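Início > Ficção > Contos curtos

Última atualização: fevereiro

O protocolo Pascual previa 5 séries de agachamento, 3 minutos de pausa e registro da frequência cardíaca ao fim de cada uma. Ela cumpria tudo às cinco da manhã, antes que a casa acordasse, no quarto dos fundos do apartamento em Nondau.
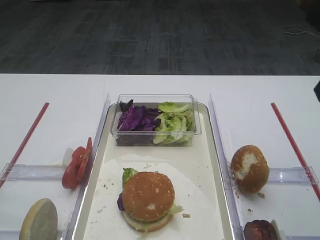

A pulseira Flirwood vibrava a cada minuto de repouso. Na terceira série o valor subiu além do limite anotado na planilha. Ela repetiu a medição com dois dedos no pescoço – o mesmo resultado. Reduziu a carga em 5 quilos e continuou.

Às seis, a filha mais nova apareceu na porta e perguntou se já tinha acabado. Faltava uma série. A menina sentou no colchonete e passou a contar em voz alta, pulando o quatro.
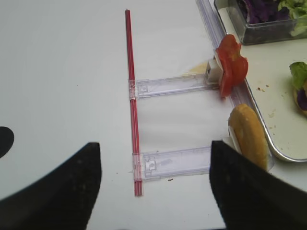
A corrida de Rirnuvska exigia 1.000 metros de subida acumulada. A inscrição fora paga e o atestado, assinado. Na coluna de observações ela escreveu: série final sem pausa, contagem externa irregular. Depois apagou a segunda parte, guardou a barra e foi procurar os sapatos da menina.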